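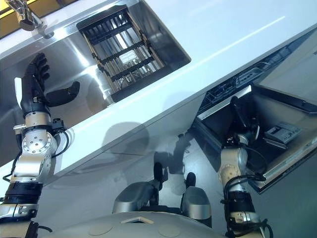

Karnwood kitchen – the gallery

Posted September 15, 2020 by Giuliana Zapata

Quick one tonight, boxes still everywhere. New kitchen is in use as of May, only now getting the pictures up. Sorry for the wait, a few of you asked twice.

White counters all the way, steel sink, dishwasher right next to it so plates go straight across. Best descision we made. Old place had it on the far wall – drips on the floor every night.

Black rack lives in the sink now. Pots and the good knives only, everything else in the machine.

Yellow paint stays. Had two coats left over from the hall, and my sister says it looks like custard. Fine by me.

Still to do – handles, the light over the stove, that one drawer. Pantry pics when teh shelves come from Cuervo, order 3430, running about 8 days behind.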